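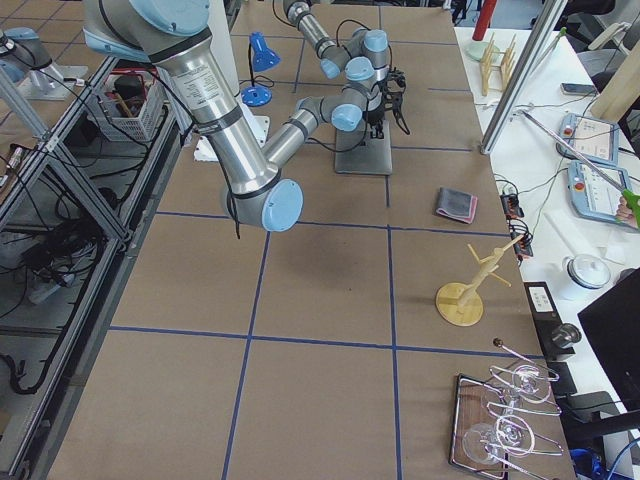

Unit 3: Checking a translated study guide

Reading before class: chapter 9 of the course reader, plus the Flomura sample pages.

1. Terms

Source text: the edition the translator works from. Write down the printing as well as the title. The Vallen study guide was reset between printings and its lesson numbers changed.

Base Bible: the published Bible in the target language from which verses are quoted. The translator does not make new verse translations. If the source text builds a point on a word the base Bible does not use, mark the place and refer it to the editor.

Key term: a word that must be rendered the same way throughout unless the term list allows a second form. Typical entries are grace, covenant, disciple, repent, church. "Church" usually needs two entries, one for the people and one for the building.

2. Order of checks

a. Completeness. Compare paragraph by paragraph. Headings, footnotes and answer blanks count as text.
b. Verse references. Look up every reference in the base Bible. Psalm numbering differs between traditions, and in some Bibles the psalm title is counted as verse 1.
c. Key terms. Search the draft for each entry and its inflected forms.
d. Reader test. Use readers who have not seen the source. Ask them to retell the lesson before asking any direct question.
e. Back translation, done by someone who took no part in the draft.

In the Lund draft, step b was left until after layout. Corrections then moved page breaks in three lessons and the index had to be redone.

3. Forms of address

Many languages require a choice between formal and familiar "you." Decide separately for prayer, for speech in Bible passages (follow the base Bible), and for instructions to the reader. Enter the decision at the top of the term list.

4. Assignment

Take lesson 9 of the Clandance draft. Carry out steps a to c and write a report of no more than 300 words. Give page and line for each item. Do not correct the draft itself. Due Saturday.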